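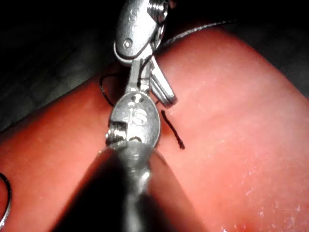 The clasp bench at Lidetlow robotics club

20 Dec 2024
By Rosário Veloso
5 minute read

Those of you who dropped in at the autumn open evening will remember that our older group had grand plans for a robot that could sort a whole jewellery box. Well, plans have a way of shrinking when young people meet real objects, and I'm happy to report that this one has shrunk into something much more interesting. They are now spending their sessions on clasps. Small, silver, slippery lobster clasps, the sort you struggle with behind your own neck when you are already late for a wedding.

The idea came from Diễm Mai, whose aunt mends necklaces and bracelets and has strong opinions about fastenings. Diễm Mai brought a tin of odds and ends to the first session in March and tipped it out on the bench, and I think it's fair to say the gripper met its match that afternoon. It had been perfectly happy with wooden blocks and bottle tops (we were all rather smug about the bottle tops), but a clasp on a bit of thin black cord is another animal altogether. The cord goes wherever it likes. The metal shines, and the little tag turns over just when you have your fingers lined up with it.

So the group went back to basics, and Tomoyo Kawaguchi, who has been coming along as our mentor this year, suggested they stop trying to open the clasp at all for a while and simply learn to take one from a person's fingertip. It sounds a modest aim! It kept them busy for weeks. You have to bring the metal finger up under the tag very gently, so that the piece is held between it and the person's own finger, and then you have to decide what the robot ought to do next. Everyone has a different view on that last part, and the arguments have been some of the best I've heard in our back room.

The view from the wrist camera has been a great help and also a great nuisance. At that range everything is enormous. A fingertip looks like a hillside, and you can make out the tiny rivet where the clasp's lever pivots, along with the stamped letters on the oval tag, which come up so bright that they start to glare. The gripper's own finger, meanwhile, is so near the lens that it goes soft and blurry. Châu Lương has taken the lighting on as a personal mission. There has been a good deal of tracing paper taped over lamps, and one trial with a salad bowl that I was asked not to describe in detail, so I shan't.

Quyên Khương has been keeping the log, and keeping it beautifully. As of the last session before the break it held 1445 attempts, every one with a short note beside it. Most of the notes are sensible things such as "tag turned" or "cord under finger". A few are less scientific, and I was particularly fond of "rude". The group went through the whole lot together over squash and biscuits and found that cord trouble came up far more often than trouble with the metal parts. That has set the direction for next term. They want to try teaching the gripper to approach from the side where the loose end isn't, and Quyên would like to compare a long cord with one trimmed short.

In the new year they will be taking the project to the Brastotbridge schools' day, where each team has a table and 21 minutes to show its work to the judges. We have been before with the line-following buggy, and older readers may recall how that went. This time there will be a proper practice run in front of parents first, and you are all warmly invited to come and hold out a finger. Please leave your best bracelets at home – we have plenty of our own.

A few practical things while I have you. The Phùng family have very kindly lent us a magnifying lamp, which lives on the second shelf and should go back there at the end of each session with its cover on. We could still use broken necklaces, stray clasps, keyring fittings and any sort of thin cord, in whatever state you find them at the back of a drawer. An envelope with your name on it is fine, and so is a carrier bag. Subs for next term stay at 40 for the older group, and the form is the same one as last time.

The younger ones, in case anyone feels they have been forgotten, are building a marble lift, and I'll give them a page to themselves in the next issue.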